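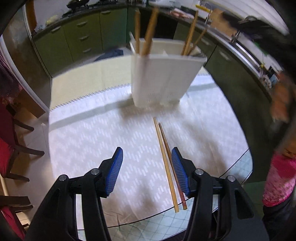 A pale chopstick and a reddish-brown one, side by side on a white tablecloth.

Chapter 2
Goods That Need Each Other

Chapter opening

The town of Fikuvby has one hardware store, and until recently the store had one bestseller: a cheap coffee maker called the Liritz. It sold for less than a decent frying pan. Customers were delighted with it for as long as it took to finish the box of pods that came inside. A refill box cost nearly as much as the machine had, and the pods made by anyone else did not fit. The owners of a Liritz, who had thought of themselves as people who had bought a coffee maker, discovered that they were people who had subscribed to a coffee company.

In Chapter 1 we treated each good as if it sat alone on its shelf, minding its own price. This was a kindness to you, and it ends now. Most of the things you buy are tied to other things you buy, and when the price of one moves, the others feel a tug.

Two goods are complements when a rise in the price of one lowers the demand for the other. Pods and coffee makers are complements. So are tennis rackets and tennis balls, printers and ink, and, for many households, a new puppy and a new sofa. Two goods are substitutes when a rise in the price of one raises the demand for the other. Butter and margarine are the traditional case, kept alive in economics textbooks long after most people settled the matter privately.

Some complements are strict about their proportions. A left shoe without a right shoe adds very little to your life, and a second left shoe adds no more. We call goods like these perfect complements. If you draw the indifference curves, they come out L-shaped, with a sharp corner at the point where you have matching amounts of each. Students tend to like these curves, as they can be drawn with a ruler.

Most complements are looser. People who buy cereal usually buy milk, but they also pour milk into tea, and a few of them eat cereal dry out of the box at midnight. The link is real and can be measured, but it bends. Much of this chapter is spent on how far it bends, and on who makes money from the answer. 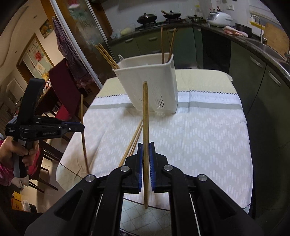
Why would a store sell shoes only by the pair?
Almost every buyer wants one of each, so selling them together saves the store from ending up with a heap of unwanted singles.

A case to carry through the chapter

Mushi is a small maker of board games. Its only product, Drovik, is sold as a base game with an optional set of extra cards. The base game can be played without the cards. The cards cannot be played without the base game, though people have tried, and have written to the company about it.

In October the firm cut the price of the base game and left the price of the cards alone. Before the change it sold 374 sets of cards a month. Afterward it sold around 600. The sales manager took this as proof that the cards had been underpriced all along. The accountant took it as proof that the price of the base game should be cut again. Both of them were looking at the same row of the same spreadsheet.

By the end of the chapter you should be able to say what each of them had assumed, and what else you would need to know before siding with either. The base game's old and new prices are in the problem set, together with the cost of printing. Please resist looking until we have defined cross-price elasticity in the next section. The formula is short, but its sign matters a great deal, and dropping the minus sign will turn your complements into substitutes and your exam into a long afternoon.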